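首页 新闻中心 产品 家务项目 联系我们
新闻中心 > 公司新闻 > 家务项目阶段通报
最后更新：2019年9月24日

机器到底能不能做家务？Flokska 公布 Drornach 项目阶段结果

大家好，我是 Flokska 的项目负责人 Blagoje Dervishi。公关同事本来给我写了一份很工整的稿子，我读了两遍，觉得不像我会说的话，干脆自己来写（有啰嗦的地方请多包涵）。

先说结论：还不能。至少还没到你早上出门、晚上回来家里就收拾好了的程度。不过有几样活儿，它已经做得比我年初预想的好多了！

Drornach 是我们和 Trummer 一起做的家务测试项目，全部在仿真房间里跑。整个八月我们一共跑了641次任务，内容都很家常：拉开抽屉、挪开台面上的小东西、把相框拿起来再放好。641次里完成了547次。这个数字我挺高兴的，但请各位媒体朋友别只抄这一个数，后面的话也麻烦看完。

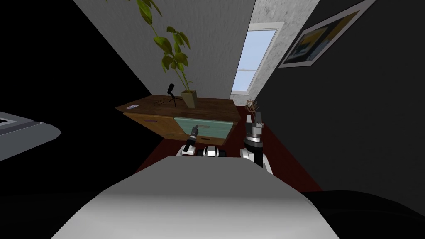
抽屉是我们吵得最多的题目。人拉抽屉根本不用想，手一伸就开了；机器得先弄清楚把手在哪儿、该从哪个角度靠过去、两条胳膊各自站在哪里才不打架。负责控制算法的 Deok-su Wi 一开始主张把房间清空了再练，我不同意，谁家的柜子顶上是空的呢？像这个双色的矮柜，上面摆着一盆叶子伸得老高的绿植，还有一支带小三脚架的麦克风，细细的线就弯在柜面上。真到了客厅里，要小心的就是这些东西。拉抽屉的力气大一点，上面的东西跟着晃；胳膊抬高一点，又可能扫到叶子。所以我们的评分里，抽屉开了只算一半，柜面上的东西没被碰着才算另一半。Deok-su 后来也认了，还自己动手把评分规则改得更严，这一点我要公开表扬他。

再说说没完成的那些。大部分栽在扁平的东西上。杯子、盒子这类有高度的，夹爪从两边一合就行；平躺在台面上的薄东西就麻烦了，手指找不到下手的边。我们试过先推到台边再夹，也试过压住一角让另一边翘起来，两种办法都有成功的时候，也都有把东西推得满台面跑的时候。说起来有点丢人，我女儿五岁，她抠这种东西可利索了。

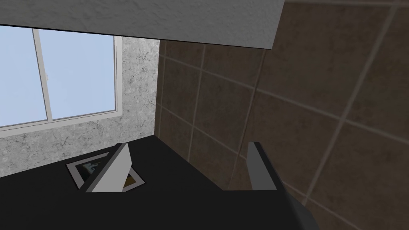 Drornach 仿真房间：夹爪的两根手指与平放在黑色台面上的小相框。

相框任务我们单独跑了200次，眼下还没有稳定到可以拿出来宣传的地步，完整数据会放进下一份技术说明里。有合作方劝我先别提这一段，可我觉得既然要谈机器能不能做家务，难看的部分也该摆出来，不然买家将来第一个骂的就是我。

那车间呢？这个问题最近被问得特别多。Sadullow 已经和我们谈好，把同一套方法拿去试料架取件和抽屉式工具柜。我个人的看法是车间会比家里早一步用上，工位固定，东西放哪儿有规矩，也没有人随手把遥控器搁在上面。家里嘛，我还是那句话，再给我们一点时间。仿真里做得到，换成真柜子、真把手、真有点卡的滑轨，还要再过一道坎，我不想在这里许日子。

接下来我们要做两件事：一是把房间布置得更乱，多放些细线、薄片和容易倒的东西；二是和 Trummer 一起改夹爪指尖的形状，专门对付扁平物件。Trummer 那边已经画了2版草图，我更喜欢第二版，Deok-su 喜欢第一版，目前还在争。

想看演示或者要完整测试说明的朋友，请联系 Flokska 新闻组，来信注明“Drornach”就好。想直接问我也行，我回信慢，但都会回。

Blagoje Dervishi
Flokska 家务项目负责人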